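**16. September 2018, Werkstatt Basville**

Drustport, Tagessets, Durchsicht der Stücke vor der Packprobe. Kieran Bainbridge war bis Mittag dabei, danach allein weitergemacht. Ludivine Mallet hat die Liste vom letzten Mal geschickt, die Reihenfolge darin habe ich nicht eingehalten. Angefangen mit den Dosen, dann Taschen, Mützen, Rucksäcke.

## Dosen

Glas mit Kunststoffdeckel, Schnappverschluss. Gewogen mit Deckel: 752 g. Das ist für ein Tagesset viel, steht auch schon in der Notiz vom März. Raimonds Pētersons will trotzdem beim Glas bleiben, wegen der Gerüche im Kunststoff nach ein paar Wochen Gebrauch. Ich habe nichts dagegen, dann muss aber das Gewicht auf dem Beiblatt stehen und die Dose muss im Gepäck unten sitzen.

Beim Öffnen reicht der Daumen. Beim Schließen muss man die Laschen einzeln andrücken, und wer es eilig hat, vergisst eine. Mit einer offenen Lasche liegt der Deckel auf den ersten Blick ganz ordentlich, beim Kippen merkt man es dann. Probe über dem Ausguss mit 200 ml Wasser:

- alle Laschen zu: auf den Kopf gestellt dicht, auch nach fünf Minuten
- eine Lasche offen: tropft an der Ecke neben der Lasche, nach kurzem Schütteln deutlich
- Deckel nur aufgelegt: nicht weiter verfolgt 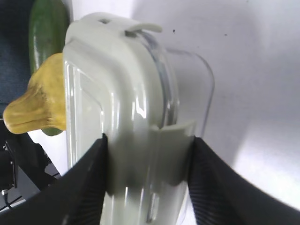

*Glasdose mit Schnappdeckel. Obere Lasche steht ab, die seitliche ist angelegt.*

Fürs Beiblatt also ein Satz zum Schließen, am besten ganz vorn. Vorschlag: »Laschen ringsum andrücken, bis jede einrastet.« Ludivine soll das auf Französisch gegenlesen, meine Fassung klingt nach Gebrauchsanweisung für einen Heizkessel.

Dichtung herausgenommen und wieder eingelegt. Geht mit einem stumpfen Löffelstiel gut, mit dem Messer nicht machen, eine habe ich mir dabei angeritzt. Liegt jetzt im Kasten mit dem Ausschuss. Ersatzdichtungen gibt es bei Baert nur im Beutel, Preis hat Balthasar Ammann angefragt, Antwort fehlt noch.

## Taschen

Die dunkelblaue Stofftasche steht auch von selbst, was beim Einräumen angenehm ist. Innen kein Fach. Alles, was klein ist, rutscht auf den Boden und muss unter dem Rest hervorgeholt werden. Für die Sets mit Spielzeuggemüse ist das egal, dort wird ohnehin ausgekippt. Für das Essen wäre ein Steckfach besser.

Reißverschluss: läuft sauber, solange die Tasche halb leer ist. Ist sie voll, zieht der Stoff zur Seite und man braucht die zweite Hand zum Zusammenhalten. Der Ring am Schieber hilft, mit Handschuhen fast unentbehrlich. An den älteren Stücken aus der ersten Lieferung fehlt der Ring, da ist nur der blanke Schieber dran. Die würde ich nachrüsten, Ringe sind in der Schublade unter der Presse, hinten links, in der Dose mit der falschen Aufschrift (Nieten).

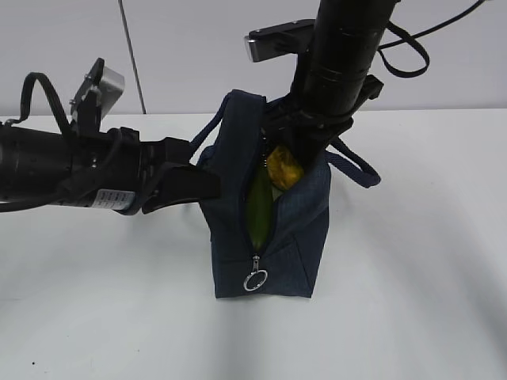 Beim Einpacken haben wir es zuerst mit dem Schweren angefangen, dann das Leichte und Knittrige obenauf. Kieran macht es umgekehrt und drückt am Schluss nach. Seine Tasche war schneller fertig, dafür hing der Stoff vorn durch und der Reißverschluss stand unter Zug. Beim Auspacken kein Unterschied. Ich schreibe in die Anleitung meine Reihenfolge, er hat Widerspruch angemeldet, der hiermit festgehalten ist.

Henkel: Naht am Ansatz mit der Federwaage geprüft, 5 kg, eine Weile hängen lassen. Nichts gelöst. Die Henkel fallen beim Einräumen gern nach innen und kommen dann in die Öffnung. Man gewöhnt sich an, sie vorher nach außen zu legen. Könnte auch in die Anleitung, muss aber nicht.

Noch zu klären: ob die Dose aufrecht in die Tasche passt, wenn schon etwas drin ist. Leer geht es. Mit Inhalt haben wir sie flach gelegt, und flach will ich sie eigentlich nicht haben, siehe oben.

## Mützen

Kamen als loser Packen im Karton, ohne Seidenpapier, entsprechend sehen sie aus. Der Stoff hat Falten angenommen, vor allem in den Kopfteilen. Mit Dampf gehen sie heraus, eine Probe gemacht, nach dem Auskühlen war die Form wieder da. Das Schild nicht dämpfen. An dem einen Probestück hat es sich gewellt, und ich bekomme es nicht mehr gerade. 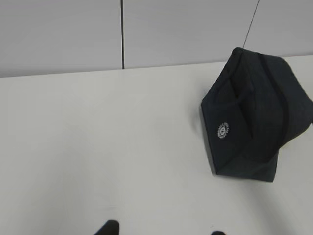 Beim Verpacken der Mützen gab es bisher keine feste Regel, jeder hat sie hineingelegt, wie es gerade kam. Zwei Arten probiert: Kopfteil nach innen gedrückt und gestapelt, oder ungefaltet oben auf den übrigen Inhalt. Gestapelt spart Platz, gibt aber eine Kante quer über das Vorderteil, und dort sitzt das Logo. Weiß auf Schwarz sieht man jeden Knick in dem kleinen Kreis sofort, und die Schrift im Ring ist so fein, dass sie schon ohne Knick aus etwas Abstand nicht zu lesen ist. Also ungefaltet und als Letztes einlegen. Bei den Sets für Kilville passt das, dort ist oben Luft. Bei den anderen muss man sehen.

Fusseln sind ein Thema. Auf dem Schwarz bleibt alles hängen, vom Karton, vom Tisch, vom eigenen Pullover. Rolle bereitlegen. Unsere ist fast leer, habe sie auf den Einkaufszettel geschrieben.

Größenverstellung an allen Mützen auf die mittlere Stellung gebracht. Balthasar hatte das für die letzten Sets schon so gemacht und es gab keine Rückfragen.

## Rucksäcke

Stoff ist der melierte, dunkelblaue, den wir nach langem Hin und Her genommen haben. Gefällt mir immer noch. Er verzeiht Kratzer und kleine Flecken, die auf dem glatten Muster vom März sofort zu sehen waren. Mit einem feuchten Tuch abgewischt, keine Farbe am Tuch. Mit Kernseife eine Stelle an der Unterseite behandelt, bleibt bis morgen liegen.

Nähte durchgesehen, Vortasche, Seiten, Boden. Bei einem Stück war am Boden eine Schlaufe nicht mitgefasst, auf 75 mm nachgenäht, von Hand, mit gewachstem Garn. Hält, sieht man aber, wenn man es weiß. Stück bleibt hier als Werkstattmuster und geht nicht in die Sets.

Das Gurtband ist im Griff angenehm, fester als der Stoff und trotzdem nicht kantig. Im Ton liegt es leicht daneben, etwas mehr ins Violette. Raimonds hat das beim ersten Muster beanstandet, Baert sagt, das sei die Färbung der Rolle und nicht zu ändern. Bei Lampenlicht sieht man es stärker als am Fenster. Mich stört es nicht.

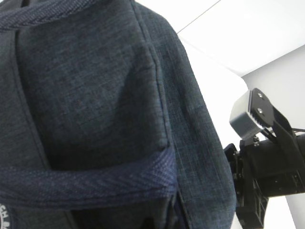
*Rucksack von nah: melierter Stoff, Band mit Fischgrat, Naht der Vortasche.*

Fransen an den Bandenden kommen vor. Mit dem Feuerzeug kurz darüber, Abstand halten, der Stoff daneben nimmt die Hitze übel. Benedikt Ruchti hat dafür ein kleines Blech mit Schlitz gebogen, durch das nur das Band schaut. Hängt am Haken neben dem Schraubstock. Bitte wieder dorthin zurück.

Packprobe mit dem Rucksack: Dose unten am Rücken, stehend, Tuch daneben, Mütze zuletzt. Getragen bis zur Haltestelle und zurück. Die Dose klappert nicht, solange das Tuch richtig sitzt. Ohne Tuch klappert sie bei jedem Schritt. Das Gewicht merkt man, aber es zieht nicht nach hinten.

## Offen

- [ ] Text Beiblatt Dose, Ludivine
- [ ] Preis Ersatzdichtungen bei Baert, Balthasar
- [ ] Ringe an die alten Taschen
- [ ] Steckfach für die Essenstasche: Muster aus Reststoff, mache ich
- [ ] Seifenprobe ansehen
- [ ] Fusselrolle
- [x] Bandenden abgebrannt
- [ ] Reihenfolge beim Einpacken mit Kieran ausmachen

Der Karton mit den fertigen Stücken steht im Regal unter dem Fenster, der mit dem Ausschuss daneben auf dem Boden. Sind beide beschriftet.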